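Workshop tips: when a gripper drops or drags cloth

Notes from the Plandmont bench on hand-held and arm-mounted grippers used for folding work. They apply to two-finger tools with soft pads. Suction and needle types fail differently and have their own page.

The fault

In March the Nomov folding cell stopped 9 times in one shift with a "grip lost" message. The first 2 stops were cleared by pressing reset, which was a mistake. On the next restart the cloth slipped out of one side, stayed clamped in the other, and was pulled under the guard. The hem wound round the wrist joint and the drive tripped on overload. No one was hurt. The joint cover had to be replaced.

The cause was worn pads. The tips had gone shiny, the fingers closed fully, and the controller read full closure as an empty grip. Where a thick hem held the fingers slightly apart, the same controller read a good grip whether the cloth was held or sliding.

Before touching anything

Press the emergency stop. Pause is not enough, as a paused cell can restart when the sensor clears. Isolate the supply and hang your tag on the switch. If the tool is driven by air, vent it and wait for the gauge to drop to zero. Hold the cloth before releasing the fingers, or its weight will pull the loose end into the joint.

Do not cut trapped cloth with a knife near the cable. Use blunt-ended scissors and cut away from the tool.

Checking the pads

Wipe both pads with a damp, lint-free cloth and let them dry. Do not use solvent; it hardens the rubber. Close the fingers on a strip of ordinary printer paper and pull it straight out. It should tear before it slides. If it slides on one side only, swap the pads over and try again. A fault that moves with the pad is a worn pad. A fault that stays put is a bent finger or a loose screw.

Fit pads in pairs. One new pad against one old pad gives an uneven line of contact and the cloth will turn in the grip. We now change ours after 41 hours of running, which is earlier than the Drendlow sheet asks for, and write the hours on masking tape inside the cabinet door.

Taking up cloth with two grippers

Pinch a single fold, well back on the pad. A bunched handful feels secure but only the outer layers touch the rubber, and the inner ones creep. Lift the two sides together. If one side leads, the whole weight goes to the other.
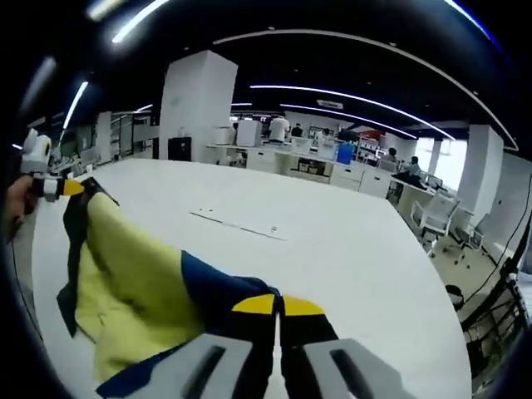
Keep the pull level and stop as soon as the cloth goes tight. Most of our slips came in the last part of the stretch, with the arm still moving and nothing left to give. Setting the stretch limit 22 mm shorter cured it on the small pieces. Larger pieces needed a slower lift as well.

Mixed fabrics are awkward. Test the grip on the thinnest part, then again across a seam. A setting that passes on the seam alone tells you very little.

Cables

Tie the cable back along the handle and leave a loop at the wrist large enough for a full turn. Look for flat spots near the clamp. A crushed sensor wire gives the same "grip lost" message as a worn pad, but it comes and goes as the wrist turns.

Putting it back to work

Remove the tag, restore the supply and run one empty cycle at low speed with the guard shut. Follow with one piece of scrap cloth. Enter the message, the time and the pad hours in the Boström log before clearing the alarm, as the reset wipes the counter.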